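The Robot That Couldn't Let Go of a Chopstick 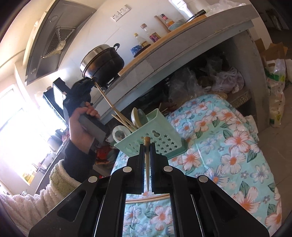 Urszula Wilczyńska

Chopsticks are easy. You pick one up, you put it in the pot with the spoons, and you go and do something more interesting. Robots find this much harder than you do, and they don't even get to complain.

Many robots have two stiff fingers that squeeze together, like the black ones holding the pale chopstick. People can carry grippers like these by the handle and do the job themselves, so that a robot can learn from the way they did it. The green caddy with the little stars is where the long chopsticks are going.

Now for what went wrong. A kitchen robot called Meinecke was taught this way, from more than 3,000 goes. In September it was given a chopstick and a caddy, and it did everything beautifully until the last bit. It lowered the chopstick in. Then it held on. It held on for 4 minutes, looking (if a robot can look like anything) very pleased with itself.

Berenice Beltrán, the engineer in charge, pressed the big red stop button. Then she went through the lessons one by one. In 1,751 of them, the recording had been switched off a moment too early, before the fingers opened. Meinecke had copied its teachers perfectly. They had simply forgotten to teach it the end.

Could it have hurt anyone? A chopstick is thin and a gripper is strong, so it might have snapped, and bits can fly. That is why there is a stop button, and why you keep your own fingers away from a robot's, even when it seems to be having a rest.

The short lessons were thrown out and new ones made. Meinecke lets go now. Its next subject is forks.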